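Ramau Planner: Frequently Asked Questions

What does Ramau do?
It takes a task on cloth, such as cleaning a shirt, and turns it into a list of short arm moves. Your controller runs the moves and reports back after each one.

Does the garment have to be laid out neatly?
No. One sleeve can be straight and the other folded. The planner works from the outline it gets from the perception module.

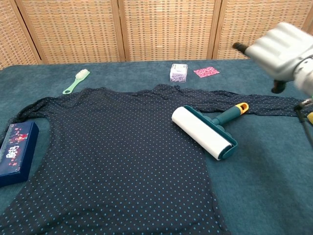
Dotted shirt, one sleeve out to the right.

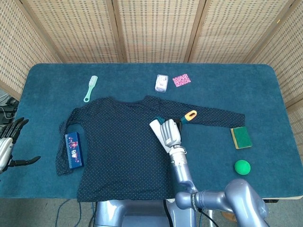
Agustina Medina asked whether the planner treats a box lying on a sleeve as part of the cloth, and said her own setup kept merging the two until she raised the depth weight. It can happen on dark fabric. Raise depth_weight from 2 to 5 and run the segment step again.

Can I use it with a gripper and a hand?
Yes. Each end effector needs its own grasp file. Don't share one between a two-finger gripper and a jointed hand. The contact points won't match and the planner will reject most grasps.

How often does it replan?
After every move by default. You can set replan_every to a higher number, up to 12. Higher values run faster but miss cloth that has shifted.

Why does my log say "stale mask"?
The mask is older than the last arm move. Check that both machines use the same clock.

How much memory do I need?
16 GB for the planner alone. Running perception on the same machine takes more.

Where do I report a bug?
Send the log and your config file through the Limthorpe tracker. Reports are sorted every Thursday.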